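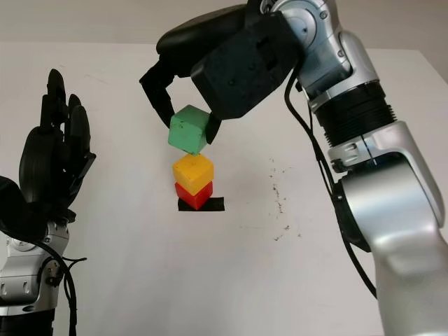 图 1　黑色多指手（左）与银白色机械臂（右）

olham-timetables：Olham 地区公交时刻表转录数据集

概述

本仓库收录 Olham 及周边乡镇纸质公交时刻表的逐格转录结果，共 2,941 张表。每张表对应一条线路、一个方向和一种运行日类型。原件为折页、站牌张贴页和公司内部的司机用表，由 Troseteo 项目组录入为统一的表格格式。

数据集记录的是印刷时刻，不含实际到站时间。需要准点率的用户请另寻来源，本仓库的任何字段都不应解释为车辆的真实运行情况。

目录结构

data/tables/　每张时刻表一个 CSV 文件，文件名为表编号
data/stops.csv　站点主表，含站名、别名、所属乡镇
data/routes.csv　线路主表，含线路号、运营方、起讫站
data/notes.csv　脚注与说明文字，与表编号关联
schema/　字段定义与校验规则
tools/　校验脚本和格式转换脚本
CHANGES　版本变更记录

图片扫描件不随仓库分发。

字段说明

时刻表文件（data/tables/）

table_id　字符串。表编号，由来源代码、线路号和流水号组成，中间用短横线连接。
trip_seq　整数。班次在表中的列序，从左至右，自 1 起。
stop_id　字符串。站点编号，对应 stops.csv。
row_seq　整数。站点在表中的行序。同一站点可在一张表中出现两次（环线、折返支线），此时 stop_id 相同而 row_seq 不同。
time_printed　字符串。原件上的时刻，按印刷样式照录，包括小数点、冒号或空格分隔。
time_norm　字符串。规范化时刻，格式为 HH:MM。跨越午夜的班次继续累加，例如 24:10。
mark　字符串。单元格内的符号，如星号、剑号、字母代码。多个符号以竖线分隔。
flag　枚举值。取值为 ok、illegible、inferred、blank、pass。

站点主表（data/stops.csv）

stop_id　主键。
name　规范站名。
alias　其他写法，以分号分隔。旧折页常以酒馆、教堂或岔路口代称同一站点。
parish　所属乡镇。
lat、lon　坐标，仅在位置可以确认时填写，否则留空。

线路主表（data/routes.csv）

route_no　线路号，字符串类型。部分线路号带字母后缀，不可转为整数。
operator　运营方名称，照录原件。
origin、destination　起讫站的 stop_id。
successor　后继线路号。线路改号时填写，拆分为多条线路时以分号列出。

flag 取值

ok：字迹清楚，直接转录。
illegible：无法辨认，time_norm 留空，time_printed 填问号。
inferred：字迹部分缺损，依据相邻班次的固定间隔补出。补出的值只写入 time_norm，time_printed 中缺损的位仍以问号表示。
blank：原件为空白。
pass：原件印有竖线、箭头或其他表示不停车的符号。

blank 与 pass 的区分依赖印刷样式。Hattori 来源的折页不使用不停车符号，空白单元格可能表示不停车，也可能表示班次未延伸至该站。这部分一律标为 blank，未作推断。

来源

数据分为 3 个来源，来源代码写在表编号的开头。

HT：Hattori 汽车公司的公开折页。版式稳定，字体较小，夏季与冬季各印一版。
DB：Dillbridge 车站的站牌张贴页。尺寸较大，部分页面有手写改动。
OL：Olham 车场的司机用表。站点比公开折页多，含空驶和进出场时刻。

手写改动的处理规则如下：若改动覆盖了印刷时刻且两者均可辨认，time_printed 录印刷值，手写值录入 notes.csv，类型记为 manuscript。time_norm 始终以印刷值为准。需要以手写值为准的用户可运行 tools/apply_manuscript.py，输出写入新目录，不改动原文件。

转录流程

每张表由两名录入员独立录入，录入界面不显示对方结果。两份结果按单元格比对，不一致处交由第三人对照扫描件裁定。裁定结果写入正式文件，裁定前的两份版本不公开。

站名在录入阶段照抄，合并工作在录入完成后单独进行。只有地名、前后站序和所属乡镇都相符时才并入同一 stop_id。存疑的站点保留各自编号，因此 stops.csv 中会有实际位置相同的重复项。

校验

为检查录入质量，从全部表中随机抽取 500 个单元格重新对照原件，发现 3 处错误，均在 OL 来源中，已更正。抽样未按来源分层，不能据此比较各来源之间的错误率。

tools/validate.py 检查以下内容：

同一班次内 time_norm 不得递减；
stop_id 必须存在于站点主表；
flag 为 ok 时 time_printed 不得为空；
mark 中的每个符号必须在 notes.csv 中有对应说明，或列入 schema/unexplained_marks.txt；
文件编码为 UTF-8，换行符为 LF。

运行方式：

python tools/validate.py data/tables

脚本仅依赖标准库。校验失败时返回非零值，并逐行打印表编号、行序和班次序号。

已知问题

一、原件中的排印错误予以保留。若错误导致时刻递减，该表列入 schema/known_descending.txt，校验脚本会跳过对应班次。

二、运行日类型取自表头文字。“平日”在 HT 来源中包含星期六，在 DB 来源中不包含。本数据集未作统一，合并使用时应先查阅 notes.csv 中类型为 daytype 的条目。

三、Sunday 班次在部分折页上与公共假日班次合印一栏，仅以脚注区分。此类表只录一份，脚注照录。

四、有 30 张表缺少起点行，原件上沿被裁切。起点时刻未补，origin 字段按线路主表填写，不代表该表实际印有起点。

五、十二小时制与二十四小时制在 OL 来源中混用。换算依据栏头的上午、下午字样；栏头缺失时依据班次先后判断，并在 notes.csv 中记为 clock_guess。

六、经纬度取站点的现址。已迁移的站点若旧址不明，则坐标留空。

适用范围

适合用于线路沿革、班次密度、乡镇通达性以及印刷版式方面的研究。可转换为 GTFS 的子集，但缺少完整的服务日历，转换脚本 tools/to_gtfs.py 输出的 calendar.txt 只含占位日期，使用前必须自行填写。

不适合用于出行查询。表中线路多已停运或改号，站点也有变动。

不建议将 OL 来源与其他来源直接合并后计算班次数。司机用表含空驶，同一班次又可能同时出现在公开折页上，会造成重复计数。如需合并，请先剔除 mark 中含字母 E 的班次，再按起点时刻去重。

版本与更新

主版本号变更表示字段增删或含义改变，次版本号变更表示新增表，修订号变更表示更正。表编号一经发布不再复用，撤回的表在 CHANGES 中列明原因。

下一次更新计划在 October，内容为 Dillbridge 站牌页的补录和站点别名的整理，不涉及字段变更。

许可

转录数据与文档采用 CC BY 4.0，tools/ 目录下的脚本采用 MIT 许可。引用时请注明数据集名称、版本号和 Troseteo 项目组。

问题反馈

转录错误请在仓库中提交 issue，写明 table_id、row_seq、trip_seq 和建议值。持有同版原件者可附局部扫描图，分辨率以能看清脚注符号为准。站点合并方面的意见请使用 stop-merge 标签，并附判断依据。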